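Glassine

Glassine is a smooth, translucent paper that resists air, grease and moisture. It is made from wood pulp and is used chiefly for envelopes, bags, interleaving sheets and food wrappings. Despite its name, it contains no glass.

Manufacture

The pulp used for glassine is beaten for longer than the pulp used for ordinary writing paper. Long beating breaks down the fibers and allows them to lie close together in the finished sheet. The damp paper is then passed through a stack of heated rollers, a process known as supercalendering, which flattens the fibers in a single direction and drives out much of the air between them. Light that would otherwise scatter passes through the sheet.

Untreated glassine is semi-transparent. Fillers may be added to make it opaque, and dyes to color it. Wax or another coating is sometimes applied where greater resistance to water is needed. The paper is often confused with parchment paper, which is treated with acid or coated with silicone, and with waxed paper, which depends on its coating.

Properties

Glassine is sensitive to humidity. Sheets curl or ripple in damp air and become brittle when kept very dry. Older stock made from poorly purified pulp may turn yellow and acidic, and archives generally specify a neutral grade.

Uses

Stamp collectors have long kept loose stamps in glassine envelopes. Bakers use glassine bags for pastries, and art handlers lay sheets of it over prints and drawings. In horticulture, small bags are tied over flower heads to prevent unwanted pollination. 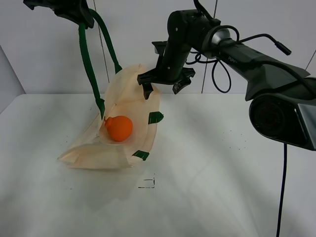
Identification of glassine by eye is unreliable. Several thin plastics have a similar color and feel, and a translucent, cream-colored bag that has been crumpled and closed or labeled with tape may be of either material. Paper tends to hold a sharp fold and to tear along a fibrous edge. The collections handbook compiled by Catherine Dow for the Dalgleish Museum in Sisstead advises staff to leave any tape in place until the material has been identified.

Disposal

Uncoated glassine can usually be recycled with other paper. Waxed and laminated grades are often refused by recycling plants.

See also: Parchment paper; Tracing paper; Waxed paper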